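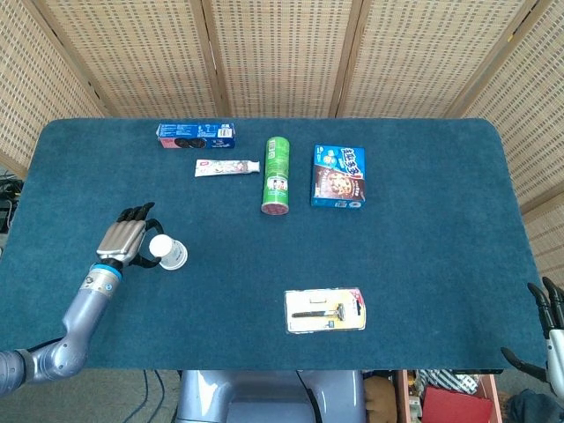
Kapitel 11
Ordnung nach dem Einkauf: Waren sichten, trennen und versorgen

Lernziele

Nach der Arbeit mit diesem Kapitel können Sie
einen gemischten Einkauf auf einer freien Fläche sichten,
Lebensmittel und Nichtlebensmittel sicher voneinander trennen,
für jede Ware den passenden Lagerort nennen und die Wahl begründen,
einen einfachen Vorratsplan für einen kleinen Haushalt schreiben.

Einstieg

Frau Tzavaras kommt am späten Nachmittag mit zwei Taschen nach Hause. Sie hat für sich und für ihre Tochter Vasiliki eingekauft, dazu einige Dinge für den Nachbarn, Herrn Kouris, der nach einer Operation am Knie nicht gut gehen kann. In den Taschen liegen Kekse, Zahnpasta, eine Dose mit Knabberzeug, Pappbecher für den Geburtstag, Linsen, ein Stück Käse und eine Flasche Essigreiniger. Die Kassenbons sind zusammen in einer Jackentasche. Als es an der Tür klingelt, stellt Frau Tzavaras alles auf den Küchenboden und geht öffnen. Am nächsten Morgen findet Vasiliki den Käse warm unter den Bechern.

Eine solche Situation kennt fast jede Person, die einen Haushalt führt. Das Einräumen wird in vielen Lehrbüchern mit einem Satz erledigt, und in der Prüfung fehlen dann die Punkte. Wir behandeln es deshalb als eigene Tätigkeit, mit einem Anfang, einer Reihenfolge und einem Ende.

11.1 Die Sichtfläche

Unter einer Sichtfläche verstehen wir jede freie, gut beleuchtete Fläche, auf welcher der ganze Einkauf nebeneinander liegen kann. In den meisten Wohnungen ist das der Esstisch. Ein Tisch mit Stoff oder Filz eignet sich für trockene und verschlossene Ware. Für Gemüse mit Erde, für Fleisch und für alles, was tropfen kann, nehmen Sie eine abwaschbare Arbeitsplatte oder legen ein Tablett unter.

Die Waren sollen einzeln liegen und sich nicht verdecken. Hohe Verpackungen, zum Beispiel runde Dosen, kommen nach hinten. Tuben und flache Schachteln legt man hin, mit der Schrift nach oben. Leichte Gegenstände wie Pappbecher rollen gern; man stellt sie mit der Öffnung nach unten oder ineinander.

Merksatz: Erst alles sehen, dann alles versorgen. Nur Kühl- und Tiefkühlware kommt sofort an ihren Platz.

11.2 Drei Gruppen

Bei der Sichtung bilden wir drei Gruppen.

Zur Gruppe A gehören Lebensmittel, die bei Raumtemperatur gelagert werden: Kekse, Knabberwaren in der Dose, Nudeln, Hülsenfrüchte. Sie brauchen einen trockenen und dunklen Ort. Eine Schachtel, die schon offen ist, gilt nicht mehr als dicht. Ihr Inhalt wird in ein Gefäß mit Deckel umgefüllt, und das Datum von der Packung wird übertragen.

Zur Gruppe B gehören Waren für den Körper, also Zahnpasta, Seife und Creme. Sie werden getrennt von den Lebensmitteln gelagert, auch wenn sie gut verschlossen sind. Der Geruch von Minze oder Parfüm kann in Gebäck übergehen, besonders in einem kleinen Schrank.

Zur Gruppe C gehören Gebrauchsartikel und Reinigungsmittel. Hier ist Aufmerksamkeit nötig, denn die Gruppe ist nicht einheitlich. Einwegbecher und Servietten berühren später den Mund und müssen sauber bleiben. Reinigungsmittel stehen dagegen unten, verschlossen und außer Reichweite von Kindern. Wir schreiben daher C1 für das Geschirr und C2 für die Mittel.

11.3 Ein Beispiel aus der Praxis

Die Lehrküche Andreadis hat ihren Vorratsschrank im September neu geordnet. Die Leiterin Benedicta Korletey ließ zuerst den gesamten Inhalt auf die Tische stellen. Es waren 383 Packungen, davon 51 mit überschrittenem Mindesthaltbarkeitsdatum. Viele davon konnte man nach einer Prüfung von Aussehen, Geruch und Geschmack noch verwenden, denn dieses Datum ist kein Verbrauchsdatum. Den Unterschied haben wir in Kapitel 2 besprochen.

Seit dieser Arbeit gilt im Haus die Regel, dass neue Ware hinter die alte gestellt wird. Herr Stefanou, der den Einkauf macht, schreibt zusätzlich den Monat mit einem dicken Stift auf den Deckel. Für flache Schachteln hat sich die Stirnseite besser bewährt, weil man sie im Regal wie Bücher aufstellt.

Aufgaben

1. Ordnen Sie den Einkauf von Frau Tzavaras den Gruppen A, B, C1 und C2 zu. Welche Ware passt in keine Gruppe, und wohin gehört sie?

2. Leeren Sie zu Hause ein Schrankfach auf eine Sichtfläche. Notieren Sie, was Sie gefunden haben und was davon an einen anderen Ort gehört.

3. Herr Kouris möchte seine Sachen getrennt erhalten, mit eigener Abrechnung. Beschreiben Sie, an welcher Stelle der Sichtung die Trennung am wenigsten Arbeit macht.

Im folgenden Abschnitt 11.4 behandeln wir den Vorratsplan und beginnen mit der Frage, wie viel ein Haushalt von zwei Personen in einer Woche verbraucht.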